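Virberg low bookshelf kit, plywood, with four compartments
Reviewed 10/03/2024

I ordered this shelf in January and I have lived with it for more than seven months, so I think I can now write a fair opinion. Before buying I read many reviews which were written on the same day the box came. They were useful for the assembly part, but a shelf is easy to like on the first day. The questions I had were about later. Will the board bend? Do the screws become loose? Does the surface get dirty where children touch it?

We have a small apartment and the shelf stands under the window in the living room. The wall there is low, so a normal bookcase does not fit. I compared the Virberg with a similar one from Tellthorpe. The Tellthorpe has a back panel and looks more finished, but it is deeper, and it would cover part of the radiator. The Virberg is open at the back. I paid $300 including delivery, and for a kit that you must build by yourself I find this a high price. I waited for a discount and it did not come.

The parts were packed well. Every board had paper around it, and the corners had thick cardboard. One side panel had a small damage near a screw hole, where a piece of the top layer was missing. I wrote to the shop and they offered a new panel, but I did not want to wait again, so I turned this side to the wall.

The instructions are drawings only, without words. Most of them are clear. The drawing for the middle divider is wrong in my opinion, or at least it is shown from a strange direction, and I had to take the divider out and put it in again. If you build this shelf, lay all the long boards on the floor first and look at which edge has the small groove. The groove must look up. I did not understand this until the lower board was already fixed.

You need two people for the last step. One holds the top board and the other one tightens. I tried it alone with a chair and a pile of magazines, and the board slipped and left a mark on the floor, so please learn from me. The key that comes in the bag is soft and became round at the end. I used a better one from our drawer.

About strength I have only good things to say. The top carries a heavy plant, a radio and a pile of newspapers, and I measured it with a ruler last month and there is no bend. The screws needed to be tightened one time in spring and after that they stayed. When you push it from the side, it moves a little. With a wall bracket it would not move, but the bracket is not in the box and you must order it separately. For a family with small children this should be included at this price.

The surface is less good. It comes without oil or lacquer, and the shop page says this in a very small text at the bottom. A glass of tea left a ring in the first week. I sanded it away and put on two coats of clear wax from Ritchie. The wax made the color only a bit more yellow and since then water stays on top. The smell was strong for some days. I would advise to do the waxing before you put the parts together, when you still can reach every edge.
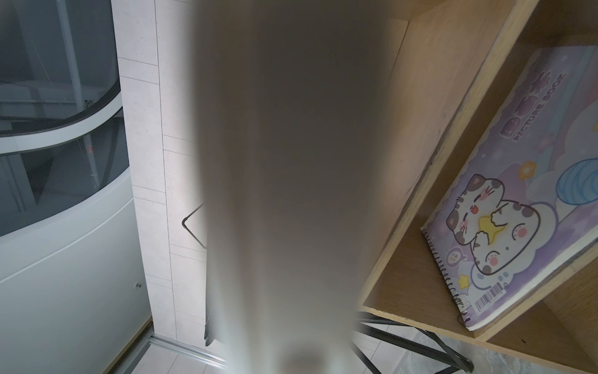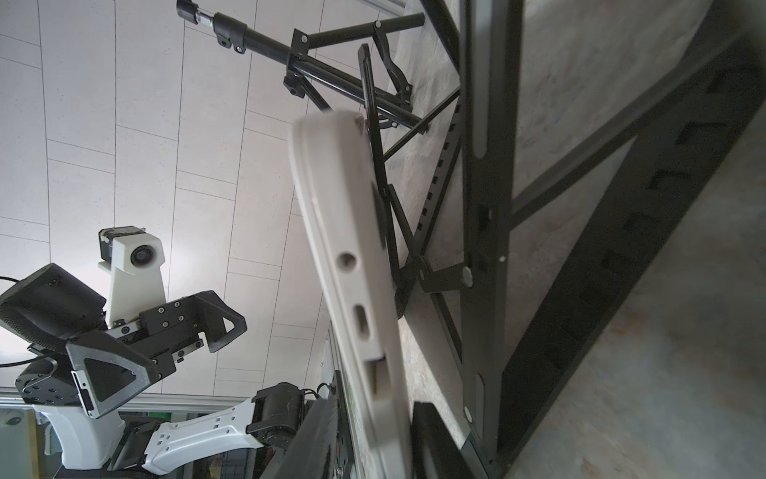
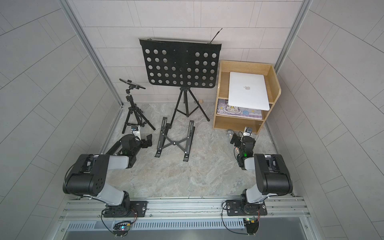
The compartments are wide, and this is good for big books but not so good for children's books, which are mostly thin and come in every size. If a compartment is only half full, everything falls to one side. The hard covers can stand if you press them together. The spiral-bound ones are the most difficult, they always end up leaning, like the one with the cat and the yellow star in the first picture. I bought metal bookends from Dadum and they help, but they have a thin foot which scratches plywood, so I put a piece of felt under each. Another possibility is to lay the spiral books flat in a pile at the bottom. Then the children take the one from the middle and the pile is on the floor, but the wire does not get bent.

One more remark about the edges. The layers of the plywood are left visible, and some people do not like this. I like it. The edges were smooth when they came, only the inside of the lower compartments was rough, and I went over it with fine sandpaper. Dust can be seen less on the pale wood than on our old black shelf. Pencil marks can be seen very well, and an ordinary eraser takes them off if the wax is already there.

I also asked the shop if a second shelf can be put on top of the first. They answered quickly and said no, the top board has no holes for it and they do not recommend it. The next model in the catalog can be stacked, but it has a different depth, so the two would not match.

I give it four stars. The missing star is for the drawing of the divider and for the bracket. I would buy it again for this window, and I would wax it first. For a normal wall, where the depth is not a problem, I would look at the Tellthorpe one more time before I decide.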